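Print this page
E-mail this page

Workshop Tips: Keeping a Small PC Assembly Cell in Shape

These notes come from the teardown bench at Lurus in Fostonton, where one arm with a two-finger gripper works on desktop towers. They should fit most bench-sized cells.

Start with the table. Slatted aluminum is easy to bolt to, but screws and washers drop into the slots and work their way under the fixture plate. Vacuum the slots before every changeover. If the plate rocks at all, take it off and clean both faces.

Lay the tower on its side with the open side up. Push the case against its stops by hand and check that it sits flat. Rubber feet on old cases are a nuisance, so pull them off.

Printed fixtures wear at the pockets first. Try a known good processor in the CPU pocket. It should drop in under its own weight and lift out without dragging. We reprint ours every 2590 cycles, or sooner if the edges look rounded. Keep the file name and print date on the underside in marker.

Open the socket frame fully before the arm goes anywhere near it. Tuck power wires away from the approach path.

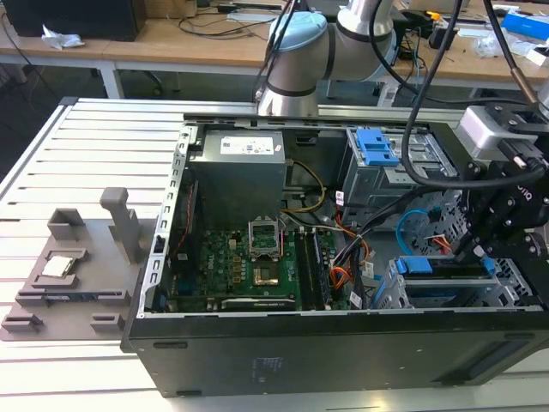 Alemayehu wrote in to say that a cable tie on the drive leads helped more than any change to the program, and that 3 stops in one shift had all come from the same loose bundle.

We tie ours now too. Leave enough slack that the connectors aren't under strain.

Gripper care is short work. Wipe the fingers with a dry lint-free cloth, then go over the bolts with a torque driver. Put a paint mark across each bolt head so a loose one shows. Don't oil the finger faces.

Move the arm by hand through its full reach, power off and brakes released per the manual, with a second person supporting it. Watch the cables at the wrist and elbow. If one pulls tight or rubs, re-clip it before running again.

After a bump, re-teach the socket position first, then the fixture. Run the first 40 picks at low speed. Our log sheet for this is Zillent form 701, kept in the drawer under the bench controller.

Last updated 17/09/2025

Print this page
E-mail this page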